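Desk and worktop tips I've tried, and a few I'd ignore

2022-01-16

Every January the household pages fill up with cleaning advice and every January I read it with my teeth clenched. Most of it is copied from somewhere else. So I spent the quiet fortnight after Christmas going through the hints people have sent in over the past year, testing the ones that could be tested on my own furniture. What follows is for painted and laminate surfaces, mostly white ones, plus the bits and pieces that end up living on them.

Bicarbonate of soda paste

Recommended for everything, apparently. It is a mild abrasive. On a ceramic mug with tea stains it's fine. On a white painted desk it took off a biro line and left a dull patch the size of a two pence piece that I can still find with the light on it. If you must, make it very wet and stop early. I wouldn't use it on anything glossy.

White vinegar

Half vinegar, half water, in a spray bottle. Good on limescale, and good on glass if you buff it straight away. As a general desk cleaner it does no more than warm water with a drop of washing-up liquid, and the room smells like a chip shop until lunchtime. Keep it off marble and any other limestone. Don't mix it with bleach, ever.

Toothpaste on ring marks

Bradley Stockdale wrote in to swear by this one for the pale rings left by hot mugs on a varnished table. I tried it on an old side table with 14 rings on it, the legacy of a previous owner who had no time for coasters. Two got fainter. One got worse. The rest took no notice whatsoever. A cloth and a warm iron did better, with the cloth doubled over and the iron moved on every few seconds, though that's a trick with its own risks and I wouldn't do it on veneer.

Biro and felt tip

Surgical spirit on a cotton bud. Dab, don't scrub, and turn the bud as it picks up colour or you'll only move the ink along. Try it underneath first, where a mistake won't matter. Hairspray used to work when it was mostly alcohol; the can I bought left a sticky ring that needed cleaning off in its turn.

Paper tissues as dusters

I see this everywhere and I remain unconvinced. A tissue is made to fall apart. On a white desk it leaves lint you don't notice until the sun comes round, and if it's the sort with balm in it you get a smear as well. For a spill, by all means grab one. For dust, use a slightly damp cotton cloth, folded in four so that you have clean faces to turn to. Old pillowcases cut up nicely and cost nothing. And once a tissue has been used, bin it. A desk with one crumpled tissue on it looks untidier than a desk with a pile of books.

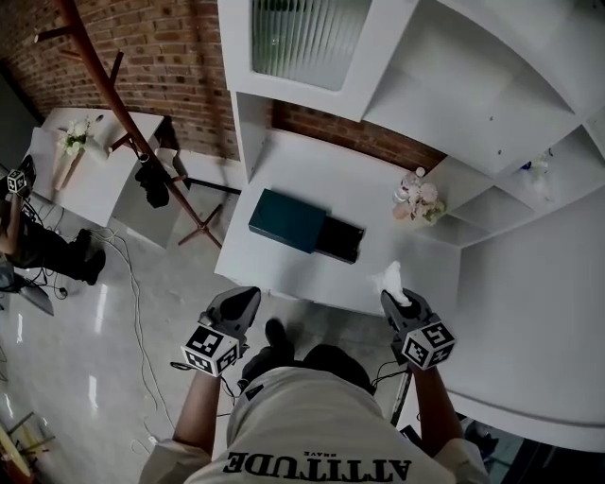
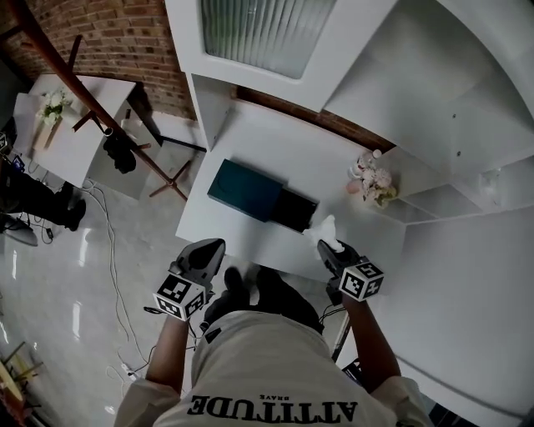

Boxes with lids

The decluttering people love a lidded box. My view is that a lid is a place to hide things from yourself. If you do keep one on the desk, give it a single job (chargers, or stamps and envelopes, or sewing odds and ends) and write what it is on the end that faces you. Jamie Whiteley suggested rubbing a stub of candle along the edges of a tight cardboard lid so it slides off more easily. I expected nothing from this and it worked on the first go. It also worked on a wooden drawer that has annoyed me since we moved in.

For storage boxes bought online, measure the inside of your drawer before ordering and knock a bit off for luck. I bought a Presico divider set in the sales which was sold as fitting "most drawers". I have six drawers and it fits none of them. It now holds seed packets in the shed, where it's quite useful.

Artificial flowers

The hint doing the rounds says to put them in a paper bag with salt and shake. It does shift loose dust. It also gets salt into every crevice, and you'll be finding grains for a week. A soft paintbrush is slower but there's nothing to clear up afterwards. A hairdryer on the cold setting is all right outdoors; indoors you are merely relocating the dust to the bookcase. For plastic stems, a quick swish in tepid soapy water and a day upside down on the airer. Test one petal first if the colour is strong, as some dyes run. Fabric ones with glued centres shouldn't be soaked at all.

If the vase is narrow and keeps tipping, a handful of dry gravel in the bottom sorts it out.

Cables

Bread bag tags as cable labels: yes, if you have bread that still comes with tags. Ours doesn't. Masking tape folded over into a flag does the same thing and you can write on it properly.

Toilet roll tubes for storing spare cables: fine in a drawer, where they look like a school project but do stop the tangles. Wind loosely. Cable wound tight round your hand gets a kink at the same spot every time.

Skiditz pads, the gel things that are supposed to grip a lead to the edge of a desk, held for 12 days in my case and then let go in the night. Washing them brought the stick back for another two. A bulldog clip on the desk edge with the lead fed through its wire loops has been there since February last year and cost pennies.

Mats and feet

If a chair leg marks the floor, cheap felt pads work provided you degrease the foot of the chair first. Wipe it with surgical spirit, let it dry, press the pad on and leave the chair on its side overnight. Skip the drying and they slide off sideways and pick up hair. Screw-on pads are better than stick-on if the legs are wood.

Magic sponges

They're melamine foam and they work by very fine sanding. The Fidport pack says each sponge is good for up to 200 wipes, and I'd like to know whose walls they were wiping. Mine was crumbs by the time I'd done one skirting board. Good on scuffs on matt white paint, poor on anything with a shine you want to keep.

Still to try: rubbing a walnut over scratches (several of you), and cold tea on varnish. I have doubts about both. If you've had a real result, tell me what the surface was and how long it lasted, as "it came up lovely" doesn't give me much to go on.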